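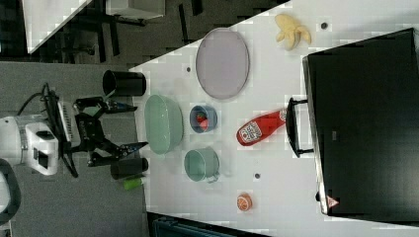 Notes from the arm upkeep meeting, Feb 7, 2018

Present: Lorna Forsyth (chair), Amrit Zacharias, Ximena Rosales, Valtteri Mustonen (by phone from Skondberg). Minutes by Ailbhe Fitzgerald, with thanks to Lorna for the cinnamon buns.

1. Gripper
Amrit took us through the gripper at some length, and we were glad he did. One finger was closing a little ahead of the other, so he took both off, cleaned the joints and put them back with new screws. The blue-tipped pad stays on until it wears. Ximena asked for a check every 200 hours of running – agreed.

2. Cables
We had a good long talk about the black cables looping out behind the wrist. Valtteri worries that they could catch when the arm turns back on itself, and he would like them tied closer. Amrit would rather leave some slack for the wrist. They will try one more tie and look again later in February.

3. Table
The two black cups stay at the near edge, with the green bowl between them, so that everyone is testing reach on the same layout. Ximena kindly offered to mark the bowl's place with tape. The ketchup bottle stays on its side for now.

4. Hours and spares
The log stands at 1,521 hours. Lorna will order finger pads from Kettunen and keep the bill under 140 dollars, shipping included if she can manage it.

5. Anything else
Valtteri to send Amrit the torque settings.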